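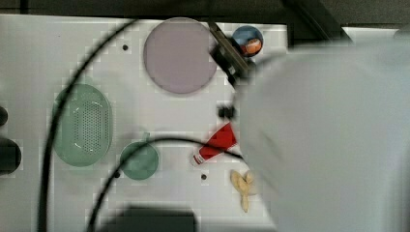 A plate, an oval colander and a blue bowl or cup on a white tabletop, with a banana at the lower side.

Frequently Asked Questions: Colored Tableware and Kitchen Basics

Rocío Medina answers the questions readers send in about plates, bowls and colanders. She buys her own and keeps them until they break. Last updated Thursday, October 24, 2024.

Do I need a matching set?

No. Sets are priced so that you feel clever for buying the pieces you didn't want. I have yet to meet the household that wears out six soup bowls and six saucers at the same speed. Buy the plates you eat from every day, buy two spares, and let the rest be whatever color it is. Lavender-gray next to sage green next to blue looks fine on a white table. It would look fine on a brown one too.

The Prato range comes as a 39-piece set. Is that good value?

Count the pieces you'd reach for in a normal week. When I did it with the Prato list I got to eleven, and I was being generous about the gravy boat. Dividing the price by 39 only tells you what a gravy boat costs if you believe you bought it on purpose.

Are muted colors more practical than white?

They hide tea stains better. They also hide grease better, which I would not call an advantage. Knife marks show up gray on pale plates and pale on dark ones, so you will see them either way. Sellers like to say that a soft gray or lavender "flatters food." Some food. Scrambled eggs, yes. I wouldn't serve lentils on it to anyone I was trying to impress.

Oval colander or round?

I went in doubtful and I'm still partly doubtful. An oval one fits better in a narrow sink, and pouring a long pan of green beans into it is easier. It's worse in a cupboard, where everything else is round and nests. If you have one deep drawer for this kind of thing, measure the drawer before you fall for the shape.

Do the size and number of the holes matter?

More than the color does, though you'd never guess it from the product pages. A grid of tiny holes will hold rice and small lentils. It also drains slowly, and starchy water sits in it and dries if you walk off. Big holes drain fast and lose your orzo. Briken advertises 767 holes on its large colander. I haven't counted them and I can't think what I'd do with the answer.

How do I clean a colander with tiny holes?

Right away, from the outside in, under a strong tap. A dish brush does the rest. Soaking works if you forgot. I've tried the special bristle tool Ekinci sells for the purpose and went back to the brush after a week.

Can I put colored pieces in the dishwasher?

Look at the underside. If there's a symbol, follow it. If there isn't, ask the seller in writing and keep the reply. "Should be fine" is not a reply. I wash anything unmarked by hand, in water I can keep my hands in.

Is a small bowl big enough for fruit?

For one piece of fruit, sure. Those little blue bowls and cups get sold as "fruit bowls" by people who have apparently never bought a bag of oranges. Bananas won't sit in one at all and end up on the table, where they do perfectly well. Use the small bowl for nuts, dips, or one child's snack.

Does a banana ripen faster next to other fruit?

Somewhat, yes, mostly if it's all closed up together in a bag. Out on an open table I doubt you'd notice much. What will bruise it is people moving it out of the way every time they set down a plate.

Why won't my stack of plates sit straight?

Either they aren't the same plate or they warped a little. Put one on a flat table and press the rim at several points. If it rocks, it will always rock. Return it while you still can. Jivero gives you 45 days, but the count starts at dispatch, and I had used up six of mine before the parcel showed up.

Are raised rims worth looking for?

On a colander, yes. You need something to hold. On a dinner plate, a thin rim and a flat middle leave you more room for food, and sauce will run to the edge if you carry it badly. Carry it level.

I bought the September sale bundle and one piece was missing. What now?

Photograph the contents and the packing slip together, and write to the shop the same day. Don't accept a voucher before you've asked for the piece. If they say it's out of stock, ask for that part of the money back.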